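Home Reviews Laundry & Linen Kitchen Winter Gear About

Unell house socks, after a full winter of wear
Posted Wednesday, August 28, 2019 by the Banatis Home blog

I have cold feet. I've had them all my life, and our place has floorboards right through, so by the time the really frosty mornings come I'm hopping from rug to rug like a kid playing the floor is lava. Last November, when any sensible person was buying thongs and sunscreen, I found the Unell house socks marked down in a little shop called Esfahani and bought 2 pairs, one charcoal and one grey. They've now been through a whole winter, so I feel I can talk about them properly.

First off, they're lovely to put on. The fabric is the fuzzy, nubby sort, a bit like your favourite old bath towel (before it went scratchy!), and it's thick enough that I can skip the slippers most evenings. The cuff stays up without digging in, and I have what my mum used to call sturdy calves, so I don't say that lightly. I've worn them on the couch, in bed, and once all the way to the letterbox and back, which I wouldn't recommend on a damp morning.

Washing is where you need a little patience. The label says cool and gentle, and I did stick to that for the first month, then I got lazy and threw them in with the towels like everything else. They came out fine, only a bit fluffier and shedding on anything smooth. My ribbed purple knits, the old Brusa ones I've had for ages, picked up grey fuzz all over and had to be gone over with tape.

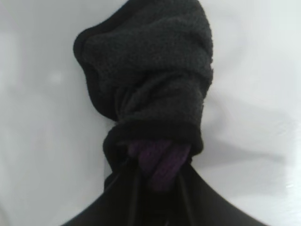

The other thing is folding. I'm a roller and tucker from way back, one sock's cuff turned down over the lot, and these are so bulky that a pair rolled that way takes up as much drawer as three pairs of ordinary ones. I've ended up laying them flat along the side, with my thinner knits in the middle, and the drawer closes again if I give it a bit of a hip. If your drawers are shallow, have a think about a basket instead.

Drying takes its time too. Give them a good day on the airer, turned inside out, and longer if it's raining. I wouldn't put them in the dryer on hot, though I'll admit one pair has been through on low and lived to tell the tale.

Would I buy them again? Yes, and I'd get a third pair so there's always one ready while the others are on the airer. The heels have gone a touch thin on the charcoal ones, but I do shuffle, and they've had a hard winter of it. I'm still wearing them as I type this, with a cup of tea going cold beside me.

Contact us | Copyright Banatis Home | Back to top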